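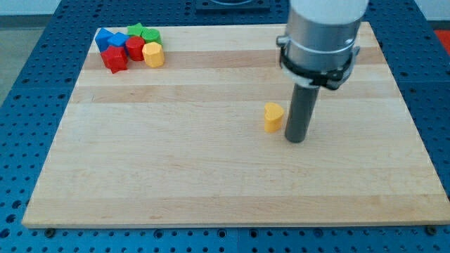

## Toy Library Coordinator, part time -- Urndale

The Urndale Toy Library is looking for a part-time coordinator to run lending sessions, look after the collection and keep the membership list in order. The job is open from late September, when Maëlys Leblanc leaves after a long stretch in the role. She will stay on for the first two weeks to hand over.

We lend toys, puzzles, games and dress-up clothes to families with children up to age eight. At the last stock check there were 2,937 items in the catalog. Members pay a small yearly fee and can borrow four items at a time for three weeks. We are in the old Ngata Street school building, ground floor, at the end nearest the parking lot. The library has two rooms -- the front one with the shelves and the desk, and a back room for sorting, washing and repairs.

### What the job involves

Most of the week is spent on the ordinary work of lending things and getting them back:

- Opening up for three lending sessions a week, two in the morning and one late in the afternoon
- Checking items out and in, which includes counting the pieces
- Signing up new members and explaining the rules on late and missing items
- Cleaning returned toys before they go back on the shelf
- Sending reminders to families with overdue items
- Making small repairs, such as gluing a puzzle box, sanding a rough edge or replacing batteries
- Deciding when something is past fixing
- Buying new stock twice a year within an agreed budget
- Drawing up the helper schedule and showing new helpers what to do

The counting matters more than people expect. Each item has a card with a list of its parts, and the parts are checked at the desk while the family is there. Block sets and train tracks take the longest. If a piece is missing, the family has two weeks to find it before there is a charge. You need to be able to say this kindly to someone who has a toddler pulling on their arm.

Twice a year we also take a box of games to the Culex Street health clinic for the waiting room and swap out the old ones. You would need to carry the box, or find someone to carry it with you.

### Hours and pay

The job is 18 hours a week during school terms and 6 hours a week during breaks. Session hours are fixed. The rest can be worked when it suits you, as long as the returned toys are clean and shelved by the next session.

Pay is hourly, on the same scale as the town's library assistants, and the starting step depends on experience. Vacation and sick time are earned from the first day. We can't offer more hours than this at the moment, so please don't apply hoping it will grow into a full-time job.

The position is funded for two years. We expect to apply for the same funding again after that, but we can't promise the result.

### What we are looking for

You will need:

- Some experience working with the public, paid or unpaid
- Comfort with a simple computer catalog. Ours is called Drustetti. It is old but easy to learn, and Maëlys has written a guide
- The ability to lift and carry boxes up to 30 pounds
- Clear spoken English. A second language would be very useful at the desk
- A background check, which we pay for

It would help if you have worked in a library, a preschool or a store, or if you are handy with glue and a screwdriver. None of these are required. You don't need a degree or a teaching certificate.

We have members with children who have disabilities, and part of the collection is set aside for them, including switch toys, weighted items and large-grip puzzles. If you know this kind of equipment, tell us. If you don't, we will arrange a day of training with Nosipho Joubert, the occupational therapist who helped us choose it.

### Who you would work with

You would report to Rangi Halliday, who chairs the board and comes in most weeks. Lachlan Katene does the bookkeeping and handles payroll. There are nine regular helpers on the schedule, most of them parents who are members. Two people are always on during a session, so you will not be left alone at the desk.

The board meets in the evening once every two months. The coordinator goes to these meetings, gives a short report and is paid for the time.

### The building

There is a ramp at the parking lot door, and the accessible restroom is across the hall. Both library rooms are on one level. Some of the shelving is high, but everything above shoulder height is spare stock and a helper can get it down. The back room has no window and can get warm in the afternoon. If you would need something changed to do this job, say so in your application or call Rangi first -- either is fine.

### How to apply

Send us a letter of one or two pages and a list of the jobs or other work you have done. In the letter, please tell us:

1. Why you want this job
2. About a time you had to enforce a rule with someone who was upset
3. Which hours you can't work, if any
4. When you could start

Please include the names of two people we can call. We won't call them until after the interview, and we will let you know before we do.

Applications can be left in the mail slot at the Ngata Street door or handed in at the desk during any session. Mark the envelope "Coordinator." They should reach us by the end of the third week of September.

Interviews take about 40 minutes and will be held in the front room. You will meet Rangi, Lachlan and one parent member. We will also ask you to check in a returned puzzle and a box of blocks against their cards, so that you can see what the desk work is like. Everyone who applies will get an answer, including people we don't interview.

You are welcome to come and see a session before you apply. Ask for Maëlys. She is happy to answer questions about the work and has no part in choosing who gets the job.

Posted 5 Sep 2021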